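Tips for the kitchen and the workbench, picked up at an open day

The automation workshop at Trallby opened its doors on a Tuesday in September, and I went with a notebook. I expected to write about the machines. Most of what I wrote down was about how the people there keep a bench, store small parts and pick things up without dropping them. I have been trying the ideas at home since then, and these are the ones that stuck.

## Set up the work before you start

Every station had its parts laid out before the demonstration began. The operator at the first one would not press start until each piece was in its usual spot. At home I now do this for any recipe with more than a few steps. Measure everything, put it on one tray, and set the tray on the same side of the stove every time.

For repair jobs, use a muffin tin. Put screws in the cups in the order they come out and work backward when you put the thing together again. A strip of masking tape along the rim gives you somewhere to write.

## Mark where things live

The benches at Trallby were covered in taped outlines. Tape peels in a kitchen, so I used a paint pen on shelf paper instead.

- Trace around the mixer, the toaster and the knife block.
- Trace the bottom of each canister in the pantry.
- In the tool drawer, trace onto a sheet of foam and cut the shapes out with a utility knife. Use a new blade.

Foam from old packaging is fine for light tools. Pliers and wrenches need the dense kind.

## Grip

One of the hosts said most failed pickups come from holding a part in the wrong place, and squeezing harder seldom cures it. The same goes for jar lids, wet plates and short screws.

- Dry the lid and dry your hands before reaching for any gadget.
- A wide rubber band around a lid works as well as the rubber disks they sell for it.
- For a short nail, push it through a piece of stiff cardboard, hold the cardboard, and tear it away when the nail is started.
- Carry a sheet pan by the middle of the two short sides.
- Put heat-shrink tubing on the jaws of cheap pliers if you use them on chrome fittings. It wears out, so keep a spare length in the drawer.

## Light from the side

Glare came up in nearly every talk. A shiny surface under a ceiling light hides scratches, crumbs and pencil lines. If you are checking a countertop or a coat of varnish, turn off the overhead and hold a flashlight low at one end. You will see every streak. I did this on my kitchen table and ended up sanding it again.

Over the workbench, two small lamps set at the sides beat one strong bulb in the center.

## Keep a log

Edix is the name they give the notebook that sits beside each station. It is a plain spiral notebook. When something goes wrong they write one line, with the time and what they changed. The copy I looked through had 491 entries, and plenty of them were a single word.

I keep one on the side of the refrigerator now. It has the oven temperature that really works for bread, the size of the furnace filter, and the paint color in the hall.

## Practice on something cheap

The last stop was the Baptiste room, where the arms do their practice runs. They use children's puzzles, wooden blocks and plastic cups. The pieces cost little and can be dropped all day.

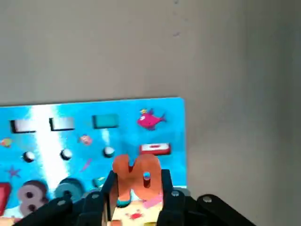
*The orange M in the gripper, with the sea-life puzzle board behind it.*

Try the same thing before any job where the material is expensive. Cut the first miter in scrap. Pipe the first border onto wax paper, scrape it up and put it back in the bag. If you are drilling tile, buy one extra and ruin it.

Chunky wooden puzzle pieces are also good for trying out a new clamp or a pair of kitchen tongs. If the tongs can lift a piece on edge and keep it straight, they will manage a slice of eggplant.

## Cleaning up

They wipe the benches down every 8 hours with a barely damp cloth, then a dry one. Spray goes on the cloth and never on the surface. I had been doing it the other way for years, and the spray was getting under the stove knobs.

For painted wooden toys and puzzle boards, use the same two cloths. Don't soak them. Stand the pieces on edge on a towel overnight, and run a dry cotton swab around the inside of the cutouts.

## If you go

Wear closed shoes. Parking is behind the Pristen building and fills up by 10 in the morning. The handout on bench layout is free, and they had a stack left by the door when I went out.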